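Sidewalk Robot Good Practice Code: progress report to Vuvham
23 July 2021

We've had a great quarter! The draft code now has 14 rules, and the Perkex simulator has put our delivery robot through 1540 test crossings against them. Rule 6 (stop short of the curb, then check both ways) got the most work, and I'm really pleased with how clearly it reads now.

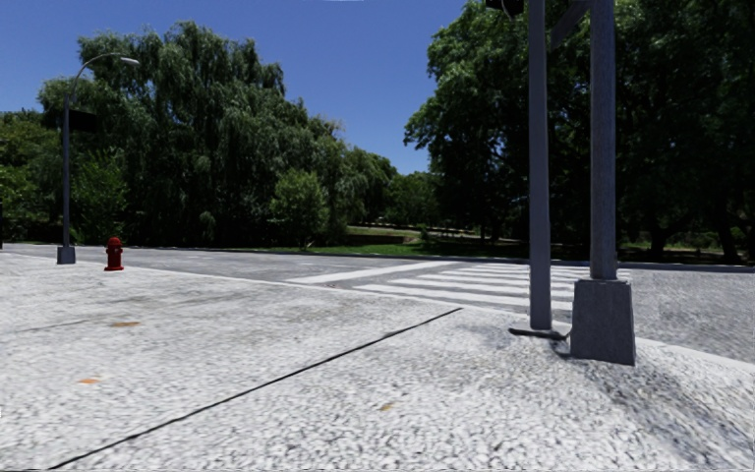
Simulated street corner with crosswalk, hydrant and poles.

Next up are 200 runs on keeping clear of street fixtures, and the Tudetard team is already writing them. The full draft reaches you in December.

Ravindran Murthy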